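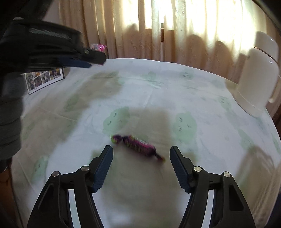

Efua Alhassan

Hi everyone,

Oh, I am so glad somebody finally brought up the candy! I have been waiting for an excuse to go on about this, so get a cup of tea.

On Mon, Apr 3, 2023, a list member in Cleswood wrote:
> We have the hall for the spring supper and the long tables are
> sorted, but I'm stuck on what to put on them. Last year we did bowls
> of mixed candy down the middle and by the time the soup came out the
> bowls were all at one end. Also the wrappers got everywhere. Does
> anyone do something different? And is it worth using real
> tablecloths or should I just buy the paper roll again? We'll be 50
> people if everyone comes.

Real tablecloths, yes, a hundred times yes. I know the paper roll is easy, and I used it for years, but it slides, it tears at the corners, and the first spilled glass goes right through to the table. With cloth you just put a saucer over the spot and carry on.

My favorite at the moment is the white one with the pale green leafy clusters on it. I love it for candy because a purple and magenta wrapper looks so good against it. One single piece with twisted ends, set down on that cloth at a slant, and the table already looks like a party. I did try the same candy on my dark blue cloth and it just vanished. If your cloths are plain white that will work too, but a little bit of pale print is very forgiving with crumbs.

About wrinkles: mine has them, and I've stopped fighting it. I used to iron the whole thing flat on the kitchen floor on top of towels (my knees!) and then fold it to get it in the car, so of course it arrived with lines in it anyway. Now I take it out of the dryer a bit damp, roll it around a cardboard tube from Gromen Fabrics, and lay it out as soon as I get to the hall. Smooth from the middle outward with the flat of your hand. Whatever is left after that, leave it. Plates cover a lot.

Now, the bowls. We had exactly your problem at the Wumbei Street lunch two years ago. Everyone is too polite to ask for the bowl to be passed, and the children are not polite at all, so it ends up where the children are. What we do now is no bowls. Every place gets its own candy, put straight on the cloth above the plate where a dessert spoon would go. It takes two people a few minutes to go down each side, and it looks lovely when you walk in the door, all that color in a row!

A few things I've learned from doing it:

Use twist wrappers if you can get them. The flat sealed kind look like something that fell out of a pocket. Twisted ends stand up a little and catch the light, and older fingers can open them without scissors.

Mix the colors but keep to shiny ones. I go for purple, red, gold and a green. If you see one with a second color showing at the twist, grab it, those are the prettiest on the table.

Don't line them up too straight. I did a whole table with a ruler once, and my sister asked if it was for an exam. Slanting is nicer.

Buy more than you think. I bought 330 for our last big one and used them all, but that was with seconds on the dessert table and a handful for the kitchen crew. For 50 people I'd put one at each place and keep the rest in a box in the kitchen until coffee. Then you bring out a plate of them and everybody is delighted all over again.

Keep chocolate ones away from the radiator side. Hard candy or chewy for those seats. We had a sad little row of soft caramels one year.

For the wrappers, put out small dishes, one for every six people or so, and drop one empty wrapper in each before anyone sits down. People see it and know what the dish is for. I was amazed how well this worked. We used to shake wrappers out of the cloths for days, and I once found one in the washing machine filter that had turned the whole rinse faintly pink. So do shake the cloths outside before you wash them, and run your hand along the hem, they hide in there.

If you want to do place names as well, a strip of card tucked under one twist of the candy holds nicely as long as the card is light. I cut mine from the backs of old Priltemik calendars, nearly as thin as paper and good to write on with a felt pen. Write the name first and then tuck it in, otherwise the candy rolls around while you're writing.

You asked about cost too, I think, in the part I snipped. I can't help much with prices in Cleswood, but cloths last. I've had the green leafy one for 10 years and it has been through tomato soup, candle wax and a christening. Secondhand shops are wonderful for them if you don't mind that they won't match. I think unmatched is prettier on long tables anyway. Overlap them by a hand's width and put a vase on the join.

I have two spare white ones, both long enough for a hall table, and a bag of the little dishes. You are very welcome to borrow the lot if someone can pick them up before the middle of April. Write to me off list and I'll send you my address.

And please tell us what you end up doing! I want to hear about the soup as well.

Warmly,
Efua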